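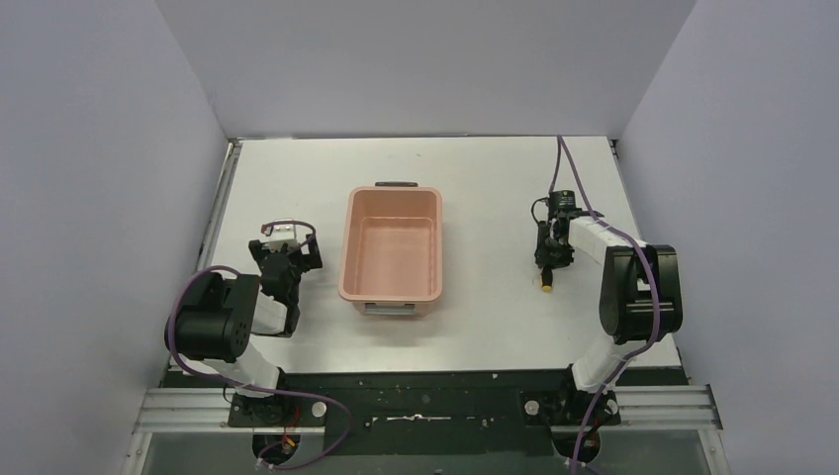
Pink tub, grey handles, nothing in it yet. Start with it like this.

How to pack a wash-up tub for camping (and not hate it at the other end)

Doing this quick as we leave Tuesday and I've still got the esky to sort. Same method I've used since our first trip to Bastville, works for a sink tub, a nappy tub, whatever you've got with a flat bottom and a handle each end.

What you need
A plastic tub, rectangular if you can. Round ones waste the corners of the boot.
Two tea towels, old
Dish brush, scourer, small bottle of detergent (I decant 300 mL, plenty for a long weekend)
Plates, bowls, mugs, cutlery roll
One big cloth or a towel for the top

Step 1. Empty it. Properly. Tip it upside down outside and give it a bang. Last year's sand is in there somewhere. Wipe the inside, then the rim, then under the handles where the gunk sits. Dry it.

Step 2. Check the handles before you load. Lift by both, give it a wiggle. If one's loose fix it now, not in the carpark at Durberg with a full load of crockery. Ask me how I know.

Step 3. Tea towel flat on the bottom. Fold the edges up the sides a bit.

Step 4. Plates go in standing up, on edge, along one long side. Not stacked flat, they rattle and the bottom one cops it. Second tea towel between plates and bowls.

Step 5. Bowls nested, mugs inside the top bowl if they fit. Enamel mugs can go anywhere, they're already chipped.

Step 6. Detergent in a zip bag. Always. Stand it upright in a corner, brush and scourer wedged next to it so it cant fall over.

Step 7. Cutlery roll across the top, then the big cloth tucked down all round. Nothing higher than the rim or you won't get anything on top of it in the car.

Weight
Ours comes out at 7 kilos loaded. Much more than that and carrying by the handles gets ordinary. Move the cast iron somewhere else, it shouldnt be in here anyway.

At camp
Everything out onto the table, tub becomes the sink. Hot water in first, top up with cold till you can stand it. Glasses and mugs, then plates, greasy stuff last. Tip the dirty water where the site tells you to, well away from the creek.

Going home
Same order. Dry the tub before you pack or the tea towels go mouldy by Gullitz. If it's raining, just pack it damp and unpack the minute you get in.

Esky list next, when I get to it.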